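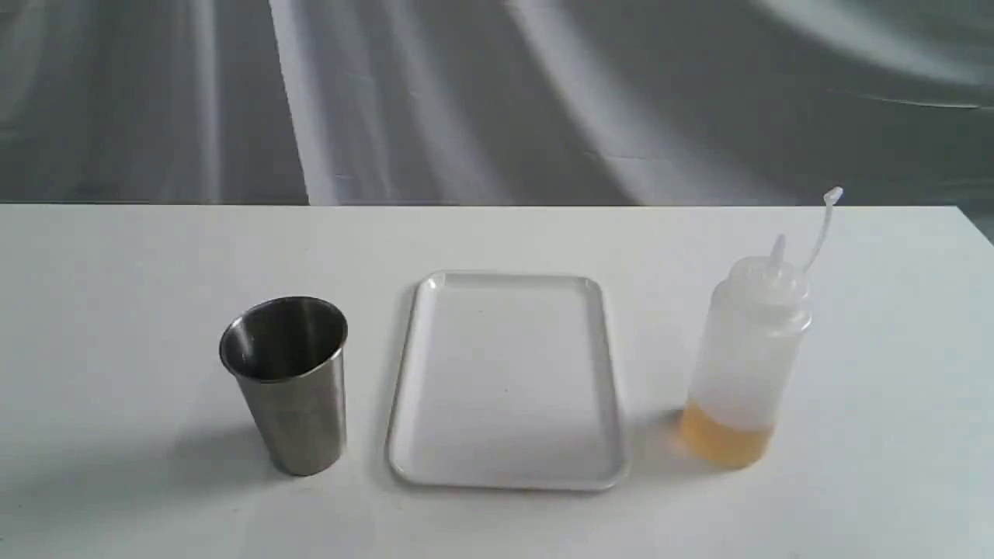 Section 6. Table set-up and safe working, Numden bench arm

Print this page | E-mail this page

Read before first run of the shift. Applies to all Liltov benches. Replaces the February sheet, bin the old one.

6.1 Laying out

1. Arm parked, stop button out of lock, key with you.
2. Wipe table. Let it dry before anything goes down.
3. Cup, tray, bottle in a row. Leave a gap between each, fingers need room either side.
4. Tray long side pointing away from you. Empty at start.
5. Bottle cap screwed down tight. Check it by hand, not by eye.
6. Backdrop cloth clear of the table edge. No trailing corners.

Note: plain white table only. No mats, no tape marks unless your job sheet asks for them.

CAUTION. Liquid in the bottle counts as a spill risk even when its nearly empty. Keep paper towel in reach. Spill on the table = stop, park, wipe, log it. Do not reach in while the arm is live, not even for a drip.

6.2 Approach to the cup

1. Slow speed for first pass. Always.
2. Bring fingers in low, stop short of the cup, check the line.
3. Hands off table. Sleeves, lanyards, same.
4. If the cup is off to one side, move the arm. Don't nudge the cup with the fingers.
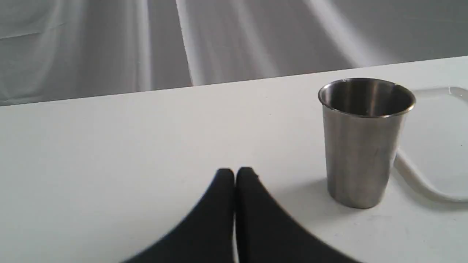

5. Open fingers only when you are happy with the line. Close gently. Metal cups slide, so no snatching.
6. Lift, hold for a count of 3, set down. If it slips back off and start again from step 1.

Note: shiny metal can fool the depth reading. Error 505 usually means this. Clear it at the panel, change the angle a little, go again. Three in one shift, ring Orkunard support and leave the bench parked.

CAUTION. Never clear an error with somebody leaning over the table. One operator per bench, the second person stands behind the line.

6.3 Close work on the bottle

1. Grip force no higher than 64 on the panel scale. Soft plastic, it will squirt.
2. Grip the body. Not the nozzle or the cap.
3. Wrist camera goes soft very close up. Expect it. Use the bench view for the last bit of travel.
4. If you cant see the fingers on either view, stop. Back out the way you came in.
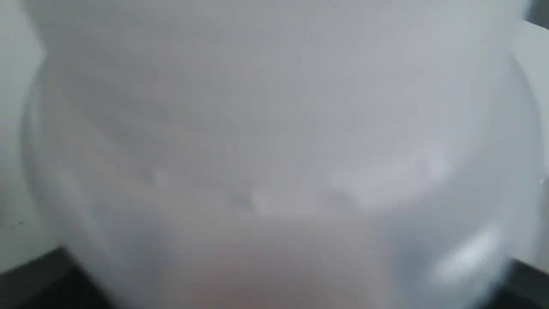 Degefa bench adds that backing out straight works better than backing out and lifting together, and wants step 4 to say so. We lost two caps before we slowed the retreat as well, half speed is plenty.

Agreed, will go in the next issue. Until then do it the Degefa way.

6.4 End of run

1. Park arm, lock stop button in.
2. Bottle off the table first, upright. Then cup, then tray.
3. Wipe fingers with a dry cloth. No solvent on the pads.
4. Sign the bench log, write down any stops and any erors with the time.

Issue date 3/14/24

Print this page | E-mail this page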